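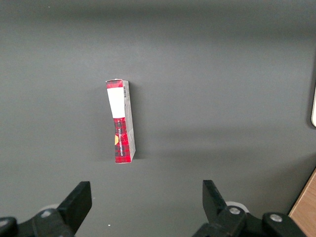
7. Box pick: setting up and running the exercise

Read section 6 first. If you skipped section 6, the arm will let you know.

The box pick is where every new member of the club starts, and where several old members get sent back to after a bad Saturday. You will teach the arm to find a long, thin cardboard box lying flat on the gray mat, close the gripper on it, lift it, and put it down in the tray. People expect this to take an afternoon. Macarena Llorente, who wrote most of this guide, got her first clean pick in May, having started well before May.

7.1 Before you power up

1. Clear the mat. Pens, phones and sandwich crumbs all count as objects as far as the detector is concerned, and it has picked up a crumb with great ceremony before now.

2. Lay the box flat on the mat with its wide face up. Let it sit at a slight angle. A box lined up perfectly with the arm makes your program look better than it is, and the judges at the Ragab meet will not line it up for you.

3. Check that both fingers are seated and the bolts on the gripper mounts are snug. Finger-tight plus a quarter turn. The mounts are older than some of the members and should be treated with similar patience.

4. Plug in the wrist camera, then the arm, then the laptop. Any other order works too, except on the days when it doesn't.

CAUTION: Keep hands off the mat whenever the green lamp is lit. The emergency stop is the large red button. It has been pressed by mistake many times and we have never complained.

7.2 Finding the box

5. Open Zinov and load the file called box_start. Do not load box_start_final or box_start_final_REAL.

6. Send the arm to the look position. In the camera view you should see the gripper fingers low down, standing open, with the box farther off between them or a little to one side. If you see ceiling, go back to section 6.

7. Click Capture and wait for the outline to appear. It should follow the long edges of the box.

8. Check the angle Zinov reports. Turn the box by hand a little (lamp off!) and capture again. The number should change in the direction you turned it. If it changes in the other direction, your camera is mounted upside down and you owe the club a round of sodas.

NOTE: Plaid packaging is harder than plain. The detector likes edges, and a tartan box offers it a great many, nearly all of them wrong. Raise the smoothing value to 7 and try again. White labels cause a related problem: the detector may decide the label is the whole box and go for that end only, which gives you a lift like someone carrying a ladder badly.

NOTE: Shadows. The arm throws a wide, soft one across the mat, and the box throws a smaller one along its side. If your outline is fatter than the box, it has swallowed the shadow. Move the desk lamp, or lower the threshold, but do one at a time so you know which to take credit for.

7.3 Closing on the box

9. Set the grip force to 20. The units are whatever Dulico meant by them. Cardboard creases easily, and a creased box comes out of the next person's practice time.

10. Set the approach speed to 2. You may raise it once you have made a pick with a mentor watching. The dial goes much higher, and so did the box, once.

11. Turn the wrist so the fingers will close across the narrow width. Closing along the length is not possible with this gripper, though it will try.

12. Run the program one step at a time with the Step key. Stop above the box and look at it from the side, with your own eyes, at mat level.

13. If the fingers are clear on both sides, step down, close, and lift.

14. Log the run in Ireo, including the failures. "It went weird" is not a log entry.

7.4 If it goes wrong

Error 1477: the gripper closed and felt nothing. Usually the height is off. Recheck the mat calibration.

Box slides away when touched: one finger is arriving early. Recenter and repeat from step 11.

Box lifts, then swings: you are gripping too near one end. See the note on labels.

Arm does nothing at all: release the emergency stop.

We use cookies to improve your visit. Accept | Manage settings

Share this page: 20 shares | 2 comments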